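Trakach Shared Workshop, Geltcombe
Call for participants: cloth handling build, hand-held gripper sessions
Posted 2020-10-25

The Trakach cloth group is building a two-arm machine that folds shirts. The arms are on the bench and they move. What we lack is recorded handling of real clothes on real beds, done by people other than the three of us who designed the grippers. We are looking for participants who will take a pair of hand-held grippers home, or come to the bedroom we use in Trutcombe, and work through a set list of folding tasks.

Work is on a bed, with one gripper in each hand and the view taken from head height.
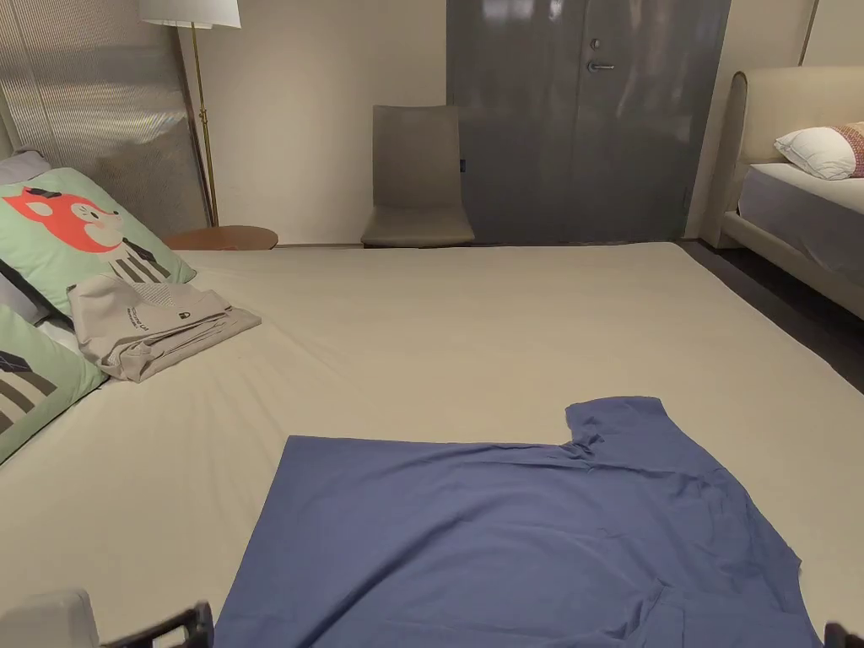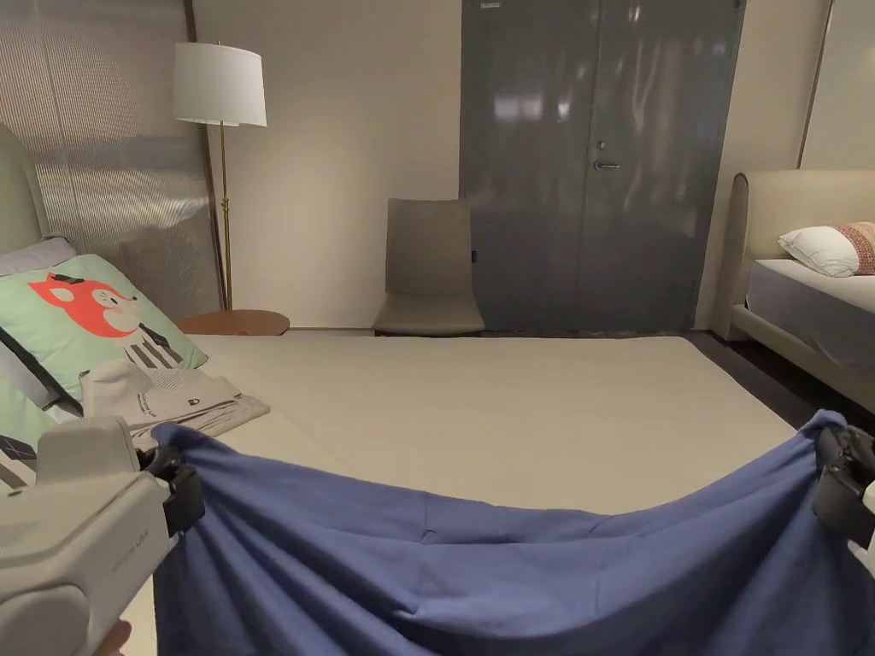 Victor Athumani asked on the members' list why the group does not simply drive the arms by hand controller and record that, given that the arms already exist. He had tried it on the old single-arm rig and managed one towel in an evening. His view was that hand-held grippers are quicker but hide a problem, in that a person will twist a wrist in ways the arm cannot follow, and that the recordings will be full of moves the machine has to throw away. He wanted the call to say what we mean to do about it.

The answer is in the task rules below. Wrist roll is limited by instruction, and each recording is checked against the reach of the arms before it goes into the set. Recordings that fail are kept in a separate folder and still count toward a participant's total. We would sooner have a natural fold that fails the check than a stiff one that passes. Victor has since agreed to write the checking script, and comments on it should go to him through the list.

State of the build

Both arms are mounted on a common rail, 1525 mm long, bolted to a steel bench frame. Shoulder spacing is set at 822 mm. It can be changed, but every change means a new calibration, so it stays where it is until the first set of recordings is complete. The jaws on the arms are cut from the same drawing as the jaws on the hand-held grippers, and the opening is the same. If a jaw wears down in a participant's hands, we expect the matching jaw to wear the same way on the machine, and we want to hear of it.

Open items on the machine side:

Left elbow has play after a long run. Bearing on order.
Jaw force is set by motor current only. No force sensor is fitted.
Cable chain on the right arm catches on the rail end stop. A printed guide is in test.
The emergency stop cuts motor power but leaves the jaws closed. A release spring is being drawn up.

None of these affects participants, who will not be working near the arms. They are listed for anyone who would like to help with the machine as well. That work is separate and is described at the end of this call.

What participants do

Each participant completes 140 recorded folds over the length of the project. A fold starts with the garment on the bed in the state given on the task card and ends when both jaws are open and clear of the cloth. The garment list covers short-sleeved shirts, long-sleeved shirts, towels, pillowcases and children's trousers. Use your own clothes if you are working at home. Please leave out anything with a name tag, a work badge or sequins.

The start states are:

Flat, face up
Flat, face down
Folded once the wrong way
Dropped from waist height
Inside out (shirts only)

The card also gives the fold. There are two shirt folds and one fold for everything else. Diagrams come with the kit. If your own habit is to fold in the air, note that only card 7 allows it. On the other cards the cloth may be lifted and shaken out, but the fold itself is made on the bed.

Task rules

1. Hold the gripper by the grip only. Fingers stay off the jaws and off the cloth.
2. Keep wrist roll within a quarter turn either way from level. A mark on the housing shows level.
3. One garment in work at a time. Other things may lie on the bed if they are out of reach of the fold.
4. If a jaw slips, carry on. Do not restart the recording. Slips and second grabs are wanted.
5. Do not smooth the cloth with a forearm or elbow. Smooth with closed jaws.
6. Stop if another person comes into view. Delete the recording and start that fold again.
7. Pause between folds long enough for the indicator to go out.

Rule 4 is the one most often broken in the trial round. People restart out of pride. A recording with a dropped sleeve in the middle is worth more to us than a clean one.

Who can apply

Any adult can apply. Membership of Trakach is not required. Experience with robots is of no particular use here. You need the use of both hands for sessions of moderate length, and you should be able to stand at a bed and lean over it without trouble. Each gripper is light, but the load is out in front of the wrist and it is felt after a while. Anyone with a current wrist or shoulder injury should wait for a later round.

Left-handed participants are especially wanted. The trial round had none, and both shirt folds were written by right-handed people.

For work at home you also need:

A double bed or larger, with free access on one long side
A plain fitted sheet or a bare mattress, any color
Room lighting that does not flicker
A computer with a free USB port and 100 GB of free disk space

A single bed is not wide enough for the long-sleeved shirts. If a single is what you have, use the room in Trutcombe.

What is in the kit

Two grippers, left and right, with a spare pair of jaws
One head-mounted camera with strap
One cable set and one charger
Task cards and fold diagrams
A printed calibration board
A small bag of jaw pads and the key to change them

The kit is packed in a foam-lined box. Please keep the box. Calibration is done once at the start of each session by holding the board flat on the bed and looking at it from the three positions shown on its back. Sessions without a calibration cannot be used and do not count toward the total.

Recordings and privacy

The head camera takes in the whole room in front of you. Clear away letters, screens and family photos before you start. Recordings are stored on the workshop server and are open to members of the cloth group only. Still pictures may be used in calls and build notes, and the consent form has a separate line for that. Sound is not recorded. You may ask for any session to be removed up to the point where the set is closed in June, and you do not have to say why.

Payment

The work is paid at a fixed sum per completed set of cards, with travel to Trutcombe repaid against tickets. The sum is stated on the application form. Payment comes in two halves, the first when half of the folds are in and the second when the kit is back and has been looked over. Damage from normal use is ours to deal with. The costs are met from a grant by the Muriithi fund, which has no claim on the recordings.

Machine side help

Two places are open for people who want to work on the arms themselves. These are unpaid workshop places and come with bench access and a key. One is mechanical and covers the elbow bearing, the release spring and the cable guide. The other is software and covers the reach check and the mapping from gripper path to arm path. For the software place, you should be able to read and fix someone else's Python. For the mechanical place, you should be able to hold a bore to a bearing fit on the small lathe, or be willing to make several bad ones first.

Machine side helpers may also take part in the folding, but not on the same kit they service.

How to apply

Forms are at the front desk of the workshop and on the cloth group's page. State whether you would work at home or in Trutcombe, which hand you write with, and the size of your bed. Machine side applicants should add a short note on something they have built or repaired, with the part that went wrong. Certificates are not needed.

Applicants for the folding work are asked to one short try-out with the grippers before a kit goes out. Bring two shirts of your own. The try-out is a check of fit, mainly grip size and camera strap, and the folds made in it are not kept.

Kits are given out in the order forms arrive. When all kits are out, later applicants go on a waiting list and will be told their place on it.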